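Pikberg Technical Institute
Domestic Appliances 1
Unit 38: The countertop microwave oven — door, cavity, panel and siting

Notes to be read before the practical. Bring a tape measure, a soft cloth and the blank log sheet from Unit 37.

1. Scope

The unit covers countertop ovens with a side-hung door. Built-in and over-the-range models are left to the Clasmont module in second term. Nothing in these notes calls for the outer case to be removed. The high-voltage capacitor inside can hold a dangerous charge after the plug is pulled, and any work behind the case belongs to a licensed repairer.

2. Siting

2.1 The surface should be flat, level and able to carry the oven with a full dish in it. All feet must sit on the surface. A rocking oven shifts each time the door is pulled, and over months the power cord works its way under a foot or against the wall.

2.2 Clearances are given in the manual and differ between models. Record the figures for the sides, back and top separately. Students often copy one figure into all the boxes. The top clearance is usually the largest, and it is the one lost first once a shelf goes up.

2.3 Loose fabric near the oven is treated as an obstruction in the assessment. Curtains, hanging tea towels and dust covers can be drawn against a vent while the fan runs. Find the vents first, then measure from the vent to the fabric at its closest fold. A curtain that clears the back of the case at the top may still touch it lower down. If it moves when a window is open, take the measurement with the window open.

2.4 Keep the top of the case clear. Labels and printed strips on the top are part of the record for the appliance and are to be left in place. Copy any legible model or rating information into the log. If the print is too small or worn to read, write "not legible" and check the rating plate, commonly found on the back or inside the door opening.

2.5 Door swing. On a side-hung door the opening edge lies next to the control panel. Mark the full arc on the bench with masking tape before placing anything else there. The arc must be clear of kettles, taps and the user's usual standing place.

3. Door positions

For the log, the door is recorded in one of three states.

Closed: both latch hooks fully home, no visible gap at any edge.

Ajar: the door is off the latch and a gap can be seen, but a dish could not be passed through.

Open: the door is swung far enough for a dish to go in without tilting.

Ajar is the state most often recorded wrongly. From a standing position the front of the door can look flush while the top edge is well forward of the case. Look down on the join between door and body. A dark line of uneven width is enough to record the door as ajar.

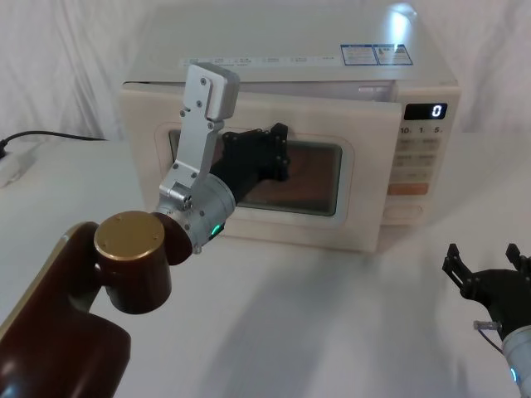
Ottavio Sanna would drop the middle state altogether. In his reply to last year's version of the handout he wrote that an oven is either latched or it isn't, that the interlock switches take the same view, and that students waste bench time arguing over how wide a gap has to be. He asked for a two-box form.

The point about the interlocks is correct as far as operation goes. With the latch released the oven should not run, however small the gap. The middle state is kept for a different purpose. An oven left ajar may keep its cavity lamp on, depending on the model, and it lets in dust and insects. It may also be the first sign of a worn latch or a door that has dropped on its hinges. A two-box form would lose that information. Anyone who prefers two boxes may write "not latched" and add the gap in millimetres in the remarks column. Both will be marked as correct.

4. Display and panel

4.1 A typical panel has a display at the top, time keys below it, and start and stop keys lower down. Some models group the time keys by unit, with columns adding ten minutes, one minute or ten seconds at a press. Others have a number pad or a pair of dials. Read the panel before pressing anything.

4.2 Record the display exactly as shown. A lone zero and a clock time are different readings and go down differently. Depending on the maker, a zero can mean standby with the clock unset, a finished program, or a cancelled entry. Do not write "off" unless the oven is unplugged.

4.3 Colour is a poor guide to function. A coloured key may be start on one model and stop on another. Use the printed wording, or the manual where the print has worn away.

4.4 Worn or unresponsive keys. Press with the pad of the finger, square to the panel. Long nails and wet hands account for many of the keys reported as dead. If a key still fails after the panel has been wiped and dried, log it and stop there.

5. The window

The window is a sandwich: a clear outer pane, a perforated metal screen, and an inner sheet on the cavity side. The holes in the screen are very small compared with the wavelength of the microwaves (a little over 12 cm at 2.45 GHz), so the screen acts as a nearly continuous metal wall at that frequency. Visible light has a far shorter wavelength and passes through. The cost is a dim view of the food. With the cavity lamp lit, the interior can be made out through the dots, tinted by the colour of the lamp and of any grease on the inner sheet. 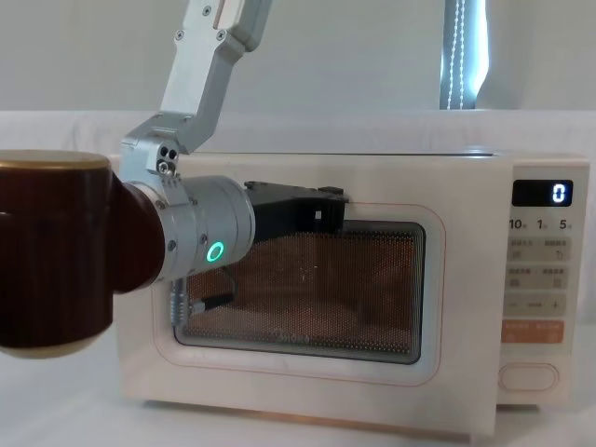 The screen must never be pierced, scraped or patched. Check it by eye with the door closed, then again with the door open and the light coming from behind you. Look for burn marks, dents and any place where the dot pattern is broken. A single damaged patch takes the oven out of use. Do not confuse a damaged screen with dirt on the inner sheet. Dirt will wipe off or shift; a fault in the screen stays put when you move your head.

Printed lines and maker's names on the window are decoration or identification. Copy the name into the log if it can be read. In the Bassi exercise sheet, question 4 refers to the "frame line" of the window. It means the line printed or set around the viewing area, and it does not mark the sealing surface. The sealing surface is the flat margin of the door that meets the front face of the cavity.

6. Sealing surface and hinges

6.1 Most current doors rely on a choke, a folded metal channel under a plastic cover running around the margin of the door. It works by geometry and does not need to squeeze against the body like a refrigerator gasket. Two things spoil it: a bent door, and built-up food that holds the door off its seat.

6.2 Open the door fully. Wipe the margin and the front face of the cavity with a cloth dampened in warm water and a little dish detergent. Dry both. Powdered cleansers and steel wool are not to be used anywhere on the door. A loose strand of steel wool in the cavity will arc.

6.3 Inspect the inner face of the door in good light. Scuffs on a white finish should be sorted into two kinds. Surface transfer from dishes and oven mitts is grey, has no depth under a fingernail, and mostly comes away with the damp cloth. A true scratch catches the nail. Record where it lies — on the margin, on the window surround or on the outer edge. A scratch on the margin that exposes metal is reported.

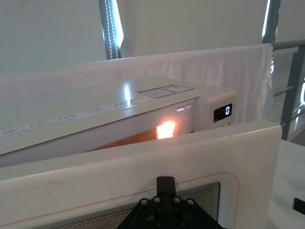
6.4 Hinge play. With the door half open, hold it by the outer edge and lift gently. A small amount of movement is normal. A door that rises and falls with a click, or that has to be lifted to latch, fails. Do not lean on an open door, and do not rest dishes on it during the inspection.

6.5 Close the door slowly and listen. Many ovens have two or more switches working in sequence and two clicks can often be heard. One click is not by itself a fault.

7. Cavity

Take out the turntable and roller ring where fitted. Wash and dry them. Check the wave guide cover, a flat panel usually on the side wall and often made of mica. Grease on it will carbonise and spark. Wipe it lightly and do not remove it. Grease that won't come off is logged, with the position of the patch.

Dried splashes are softened with steam. Heat a cup of water with a wooden spoon standing in it for 60 seconds at a time until the window fogs, leave the door shut for a few minutes, then wipe. The spoon is there to reduce the risk of the water superheating. Treat the cup as hot all the same.

8. Log sheet

Use the Wostach form, second edition. The first edition has the hinge and latch columns reversed. Fill in the door state before touching the oven and again after closing it. Sheets are due at 4 p.m. on the day of the practical. Late sheets lose the marks for section 3 only.

Reading for next unit: induction hobs, sections 1 to 4. Centimetres throughout, please, except for door gaps.

Print this handout
E-mail this handout
219 shares
6 comments

Related handouts
Unit 36: Kettles and automatic shut-off
Unit 37: Toasters, crumb trays and element checks
Unit 39: Induction hobs
Reading a rating plate
Bassi exercise sheet, with corrections (July)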